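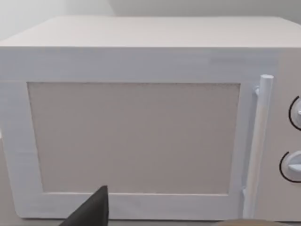
# Henari plans its purchase of kitchen robots, and tests in simulation first

7 May 2022 — Henari, the company which runs staff canteens, announces its equipment plan for kitchen robots. The plan foresees 12 robot arms for 11 kitchens, with the first order to be placed in August.

Before any arm is ordered, the tasks are tried in computer simulation. The simulated kitchen includes a white microwave oven with a vertical handle and two round knobs, and it will be used to compare the offers of two suppliers, Ondbridge and Farah. Both received the same list of seven tasks, among them the opening and closing of an oven door.

"In the past we bought machines first and asked questions later," the purchasing department of Henari states. "This time we wish to know which gripper we need before we sign."

## Budget

The budget is divided in two parts. 50 per cent is reserved for the arms and grippers. The other half covers installation, spare parts, training of the kitchen staff and the yearly service contract — a cost that was too low in our earlier plans.

Leasing remains possible. Suppliers are asked to give both prices, for purchase and for lease, and to say clearly what is included in the service.

The simulation work is done by Hosari, who will give its report to Henari before the order. The report will also be sent to both suppliers.

Press contact: Henari, Purchasing and Equipment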